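From: Fasil Lemma
To: Small Kitchens list
Date: 18th January
Subject: Re: Where do you all keep the round ones?

> I've switched nearly everything to rectangular boxes and I'm so glad I did. But I
> still have four round lidded pots from my mother and they don't fit with anything.
> They roll into the corners, they waste the gaps, and the little tabs on the sides
> catch on whatever is next to them. Has anyone found a decent home for round
> containers that isn't the top of the fridge? I have one deep shelf, 18 inches
> front to back, and it's a mess.
>
> Dumar

Dumar, please don't give up on the round ones! I was ready to hand mine off last July and I'm so happy I kept them. They're the best things I own for soup and for soaking beans (no corners for anything to hide in when you're washing up), and the whole storage problem went away once I stopped putting them on a shelf at all.

What I use now is a wire basket, the rectangular open-top kind, with a flat shelf halfway up. You get two levels out of one footprint and you can see straight through the sides, so I quit losing things. Before the basket I had a solid plastic bin and I swear there was a jar of lentils at the bottom of it for two years.

My own setup, for what it's worth:

- **Lower level:** the flat, boring stuff. Spare lids, the two shallow boxes I use for leftovers, a folded dish towel so nothing rattles.
- **Upper level:** round pots, lids ON. I know a lot of people on this list store lids separately and I did that too for ages. But with the tabs closed a round pot is one tidy thing to pick up, and with the lid off it's two things, and one of them is always missing.
- **Nothing on top of the round ones.** I tried stacking. The handles sit a little proud and the second pot wobbles.

About the tabs catching: turn the pot so the side tabs run along the length of the basket. They'll have more room that way, and you can get a finger under each one when you lift it out. It took me an embarrassing number of tries to work that out, and then I went around the kitchen turning everything else as well.

Measure before you buy, though. Wire baskets taper more than you'd think, and the size on the label is usually the top rim. Take your widest pot, handles included, and check it against the inside of the basket at shelf height. My first one was a Narkov and it was a lovely thing, but my big pot jammed a good two inches above the shelf and just hung there. It holds onions now. The second one is a Varkent and everything drops in fine.

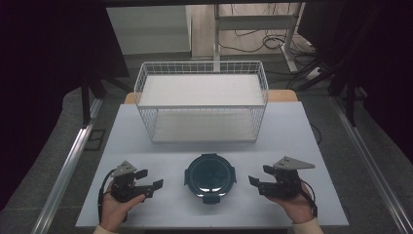

The other thing I'd say is to clear a landing spot in front of wherever the basket ends up. I keep the stretch of table between me and the basket free, always, no mail and no keys. Pot comes out, goes down on the table, lid comes off, and there's no juggling with one elbow holding the cupboard open. If your shelf is deep enough to push the basket to the back you can use the front of the shelf itself for this, so with your 18 inches you may be in luck! A basket 13 inches long turned sideways would probably leave you enough, depending on how wide it is.

Dark pots show every fingerprint on the lid, by the way, if yours are dark. Mine are. I wipe them with the same cloth I use for glasses and they come up beautifully shiny, and then I touch them again.

Xavier asked a while back if wire leaves marks on lids. Mine haven't picked up any so far, but I do lift them out and don't drag them. If you're worried, cut a piece of shelf liner to fit the middle shelf. Get the thin kind. I tried the thick ribbed one and the pots wouldn't sit flat.

One question back to you, Dumar: are all four the same size? If they are, you might only need the one basket, with two up and two down, and forget what I said about lids and towels on the lower level. If they're different sizes I'd put the biggest up top, which sounds backward, but it's the one you'll want to grab from above with both hands.

Send measurements if you'd like and I'll happily try it out with mine. I have a free evening and a tape measure and I'm enjoying this far too much.

Fasil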